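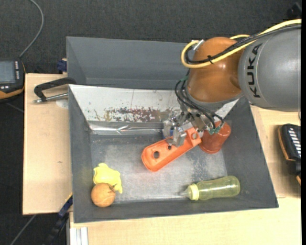

Household Organizing, Evening Course
Handout for Session 4: The Mixed Bin

Welcome back, everybody, and welcome to the two of you who have moved over from the Tuesday group (there's a spare set of the earlier handouts on the side table, please help yourselves). Last time we finished with paper, and I know some of you are still up to your elbows in it. Leave it be for tonight. We're on to plastics, and in particular to the big bin that everything gets dropped into when company is coming.

Most homes have one. Mine lived under the stairs in Gillport for years, and when I finally tipped it out on the kitchen floor I found a funnel I had bought twice more in the meantime! The trouble with a big bin is that it's so very easy to put things in and so tiresome to get them out again. Cups, baby bottles, lids, odd parts that came off something or other, they all slide down together and lie at every angle, and you end up stirring with one hand while you hold a flashlight in the other.

1. Before you start

Clear a patch of floor or table bigger than the bin itself. Lay down an old towel, preferably a plain light one, so that small clear pieces show up. You'll want three boxes or bags, a roll of masking tape and a pen that writes on it. Set a kitchen timer for 50 minutes and stop when it rings, even if you are enjoying yourself. (Wakana Sakamoto, who taught this course before me, used to say 55, but she had better knees.)

2. Take things out one at a time

I know the temptation is to turn the whole bin over. If it's small, go ahead. With a deep one I'd much sooner you lifted pieces out singly, starting with whatever lies on top, and put each one straight into a group. When two things are lying close together, or one is leaning on the other, ease the upper one away first. Thin plastic cracks at the rim more often than anywhere else, and a cracked rim is no good to anybody.

3. The groups

Drinking and feeding. Cups, beakers, baby bottles, and any collars, caps and teats that belong with them. Match up what you can before you decide about keeping anything. A bottle whose cap has been missing since August can go in the "ask" box for one week and no longer.

Parts. By this I mean pieces that plainly belong to something bigger: a molded piece with holes through it, a bracket, a cover, a foot. Hold it up and look at where the holes are and how large they are, since different sizes often mean different fixings. Write your best guess on a bit of tape and stick it on. "Stroller?" is a perfectly good label.

Everything else. Yes, it's a cheat of a group, but keep it small and come back to it last.

4. What to keep

Hold clear and tinted plastic up to a window. Cloudiness by itself isn't a worry in a cup you use for paint brushes, but anything meant for a baby should be thrown out if it is scratched, sticky or cracked. Masanobu Mizuno asked last year about passing bottles on to a cousin, and my answer then is my answer now: pass on the cups with pleasure and let her buy her own bottles.

Parts with labels may stay until you have checked them against the thing you wrote down. Once that thing has left the house, so should they.

5. Putting it back

Use the same bin if you're fond of it, but stand smaller boxes inside so each group has its own corner. Bottles keep better upright, with the caps in a bag beside them. Leave a little air at the top.

For next time

Sort one bin at home and bring along a part you can't identify. Tomomi Matsuda has promised to bring hers, and we'll pass them all around the table over coffee. Please read the pages on drawers, and bring a tape measure if you own one.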